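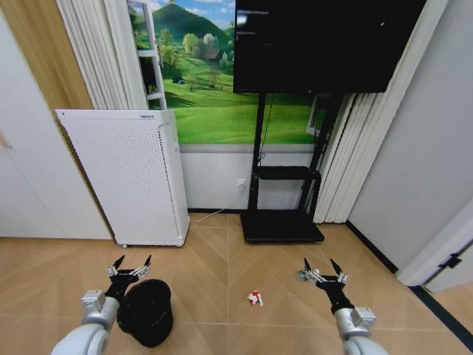

Home Shop Suspension Wheels Fitting Contact

Vurex Caron lowering kit – front and rear

In stock again as of January. Sorry for the wait, the last batch went quicker than expected and the spring supplier was slow.

The Caron kit is our mid-range coilover set for small and medium hot hatches. Height adjustable, damping adjustable, made for cars that get driven to work in the week and thrashed a bit when there's time. If you want a full track setup look at the Stondimer range instead, stiffer and a lot louder over potholes.

What you get
Two front struts, two rear dampers, two rear springs with adjusters. C-spanners, one pair. Bump stops fitted. Top mounts NOT included – reuse your own or add new ones at checkout. If the car's on its original mounts, buy new. Old rubber plus firm springs means knocking, and then we get the email.

Adjustment
Drop is up to 40 mm from standard height. Most people settle well short of that, and the ride is better for it. Damping has 16 clicks, set from the top at the front and from the bottom at the rear. Start in the middle, both axles the same. Drive it for a week before you touch anything. Going full hard on the road makes the car skip about on rough bends and is slower, not to mention horrible.

Fitting
Ordinary hand tools plus a decent spring compressor for taking the old struts apart. First timers should allow a whole day. Our workshop at Itside does it in a morning, alignment included, ring for a price. Clean the threads before you wind the collars up and put a bit of grease on them, a smear not a handful. Torque up the rear bushes with the weight of the car on its wheels. Alignment afterwards is a must. Don't skip it, it'll eat the inside edge of your tyres.

Notes from Emese
Emese Pintér runs our own shop car on this kit and has had three different sets of wheels on it. Her settings: 7 clicks from soft at the front, 10 at the rear, 25 mm drop all round. Turns in nicely, doesn't crash over speed humps, still clears the ramp into the unit. With wider wheels she needed a small spacer at the front to keep the tyre off the strut body. Check yours by hand, full lock both ways, before you drive off.

Will it fit my car?
Send us the reg and the strut diameter. Several models had two sizes in the same year and the catalogues get it wrong. Cars with factory electronic dampers will show a warning light unless you also fit the delete modules, sold seperately. Tell your insurer too, it's a modification.

Warranty and returns
Two years on the dampers for road use. Winter salt will get to the threads if you never clean them and that isn't covered. Unfitted kits can come back in the original box, fitted ones can't. Spares for the rear adjusters are kept on the shelf, front inserts are to order and take a few weeks – ask befor you strip the car down.

Share 12 Comments 3
Page last updated: January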